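Lernlow notebook, November
Cap tray, second go

8.00

Started early with the kettle on and the whole bag of caps tipped into the washing-up bowl. I love this bit. Everyone at Koval has been saving them since the summer and the colours are fantastic once the sticky stuff is off. Hot water, a squirt of washing-up liquid, old toothbrush for the threads. The milk ones come clean in no time. The juice ones need a soak, and a few of the sauce ones still smell of sauce, so those went in the recycling.

Rinsed, shook, laid out on a tea towel on the radiator. Note for next time: lay them open side down at first, then flip. Open side up they hold a little pool and it takes all morning to go.

Reminder of what we're after, as I wrote it very badly last time. A sorting and matching game that uses a shallow tray and a handful of clean caps. No board, no printed parts, nothing to buy. A child moves the caps about, makes rows, makes pairs, tells you why. If it needs more than a page of instructions we've overdone it.

Safety thing, so it's written down somewhere: caps are small. This is a game for children well past the stage of putting everything in their mouths, with a grown-up sitting there. Leidy wants that in large type on the first page and I agree completely.

Trays

Went through the lids and shallow boxes in the cupboard. What I want from a tray:

low walls, so a hand can get in from any side
walls high enough to stop a cap that's been flicked
stiff floor, no sag in the middle
a lid is nice but I can live without one

The baking tin was out within a minute. Caps on tin make a dreadful racket and they skate. The plastic food tray was better but it bows when you lift it with one hand. Cardboard gift box wins by a mile. Quiet, light, and the caps stay more or less where you put them. I was really pleased with how well it works, I'd expected to have to line it with felt.

I had wanted a plain floor. Béla said to stop fussing and try one with printing on it, and he's right that most boxes people have at home will have something written in them. So we try it as it comes. My worry is still that lettering pulls the eye away from the caps. Keep watching this one.

Caps

Made a first pick by colour, then threw it out and made another. First pick was all strong colours and far too easy, everyone just says the names and stops. The second pick has a bit of friction in it. I put in an orange and a paler orange on purpose, because the talk you get out of that pair is brilliant. Is it orange? Is it yellow? Is it the same as the other one but older? Krisztina tried it at the table and argued with herself for a good while about whether they belonged in the same row, and that's precisely what we're hoping children will do.

Other decisions:

Printed tops stay in. I'd been peeling off or scrubbing anything with a pattern on it and that's silly, it's one more thing to sort by. Plain against patterned works even for someone who doesn't see the colours well. Should have thought of that at the start.

Open side up is allowed. It changes a cap completely! You get a ring and a hollow where you had a disc, and suddenly there's a second way of making rows. Colour first, then up or down. I want a line about this in the instructions.

Size. Kept to drinks caps for now. Big jar lids take over the tray and every row turns into a row about the jar lid.

Test with the glue: none. We talked about fixing a magnet under each cap with the Collel adhesive and I've dropped it. More weight, more cost, and another small part to come loose.

11.30

Ran the rows game with Kibet and Leidy. Rules as they stand: tip the caps in, make 2 rows, say what each row is for. Then the other person moves one cap and says what the rows are for now. Carry on until somebody's stuck.

It goes really well with two rows. With 3 it gets crowded and people begin straightening things up when they should be thinking. Kibet made a row of "caps I'd want at a picnic", which I hadn't planned for and rather like. It makes me think the sheet shouldn't list the possible answers at all. Give one to start people off and leave it.

Also tried an odd-one-in: drop something that isn't a cap into the tray and see where people put it. Best of the lot so far were things with a very different shape, long or boxy. A coin was no good, it's near enough a cap that everyone just tucks it in at the end. The long shiny ones get left at the back every time and then somebody has to explain why. More of this please.

Where it gets played. I keep picturing a table and of course it won't always be one. Floor, sofa, bed, a blanket on the grass. Soft surfaces matter as the tray can tilt when somebody leans in, and the caps slide down to one end if the floor is glossy. On a quilt the cardboard box holds up nicely though, the wide base helps. Colours underneath don't seem to bother anybody once the walls are round the caps, which settles something I'd been fretting over.

Afternoon layout, with the light orange and the orange both up at the front, black one turned over, and a gold bar and a little white box in as extras:
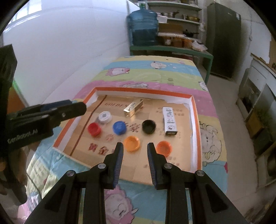
Magdolna Szűcs reckons the two oranges should never start out side by side, since people pair them off before they've looked at anything else. She would put one in each row and let somebody find the match. She also wants more than one cap turned over at the start, otherwise the open one reads as a mistake and gets flipped back.

Fair on both. I'd like to try her version with the same caps before changing anything else, so that we know which bit made the difference. On the overturned cap I'm less sure. I quite like that people want to put it right, it gets their hands moving.

For the sheet

Title still Lernlow Cap Tray. Béla hates it. No better offers yet.

First line: any shallow box will do. Then washing, then the small parts warning in large type, then the rows game, then odd-one-in. Picture of a layout halfway down.

To do

soak the second bag overnight
ask Krisztina for the paler caps she mentioned, greens if there are any
try Magdolna's start, both oranges split, more caps upside down
printed tray floor against plain, same caps, same people
cost out 100 copies of the sheet, black and white only
find out if the shiny bar survives being handled, or if we should just say "something long"
label the clean bag CLEAN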